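The Nerkel Petition Kit

I put the first Nerkel kit together for my own street in Paltudton, when the council quietly dropped the late bus and left us a notice on a lamp post. We wanted a proper petition and I had no idea how to lay one out. I got it wrong twice. The kit is what I wish I'd been handed on day one, and I still pack every one myself.

What you get

8 pads of signature sheets, printed on both sides, with room for name, address, postcode and signature
A stiff clipboard with a rain flap (you'll want the flap)
A cover sheet to fill in with your wording, so every signer sees the same request
A tally card, for keeping a running total as the sheets come back
A short guide to handing it in, written by me in normal English

One kit holds 3,000 signatures if you fill every line, and believe me, people don't. They write across two lines, or start their address in the name box. Order a spare pad if your target is tight.

How people have used it

The Mallum library campaign got 1,417 names on a single kit and handed them in at the town hall steps in March. I was so pleased I went along to watch! Hettiarachchi Residents' Association bought two, one for the flats and one for the market, and tell me the clipboards have been out in all weathers since.

Smaller jobs are fine too. If you only need 200 names to get your item on the agenda — check your own council's rules, they do vary — ask me for the half kit. It costs less and has the same clipboard.

Looking after it

Keep finished sheets flat and dry. A plastic food-storage container does the job nicely if you've folded nothing.

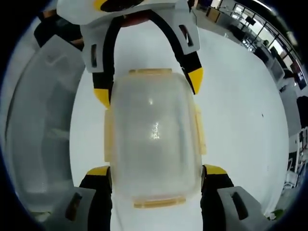 Ordering and delivery

I post on Tuesdays and Fridays. The price on this page was last changed on 2 Jan 2020 and includes postage. If you're campaigning to a deadline, put it in the order notes and I'll move you up the pile. Unopened pads can come back for a refund, but I can't take back anything with signatures on it, so please don't send me those.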